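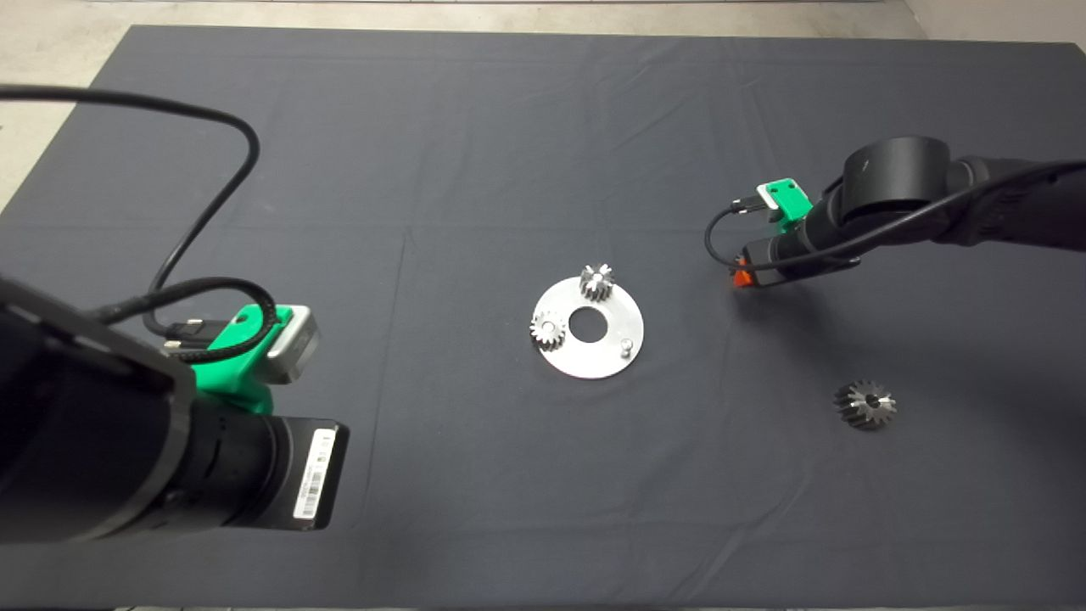 How do you get the creases out of a table cloth when there is no time to iron it?
You spray it lightly with clean water, pull it by hand from the middle to the sides, and leave it alone for 20 minutes.

Notes for my talk, Edimside, Sun 15 September

Slide 1. Good morning. Thank the hosts. Say my name slowly. I work with table covers at Ternitz, for fairs and for small shows. Today I speak only of plain dark cloth.

Slide 2. Why dark cloth? Charcoal gray hides the small stains, but it shows every fold. Light from the side makes it worse. In May we had a show in Baird with windows on one side, and I saw each fold line from the door. (Pause here. Let them look at the cloth on the front table.)

Slide 3. The fold lines. They come from storage. We used to fold the cloths in a square and put them in a box, one on top of the other. Now we roll them on a tube. The tube should be longer than the cloth is wide, otherwise the ends bend and you get a new problem.

Slide 4. Weight of the cloth. Very thin cloth moves when a person walks past. I like 200 grams per square meter for a normal table. We tried 400 once. It lies very flat, but it is heavy to carry up the stairs, and it did not go in the washing machine.

Slide 5. The diagonal crease. This one is different from a fold line. It appears when two people pull at opposite corners. Show with the hands. Better to pull side against side, and go to the corners last. Ask Finlay Yule to come up and hold the other end.

Slide 6. The floor. If the floor is pale concrete, the edge of a dark cloth is easy to see, so a crooked edge is seen also. I start with the edge that faces the door and I make it straight. The back edge can wait.

Slide 7. Washing. Cold water, no softener. The Hurnatico people asked me about this by email, so say it twice. Take it out of the machine at once and hang it over a wide rail.

Slide 8. Questions, 9 minutes. If there are no questions, tell about the wet cloth in Baird.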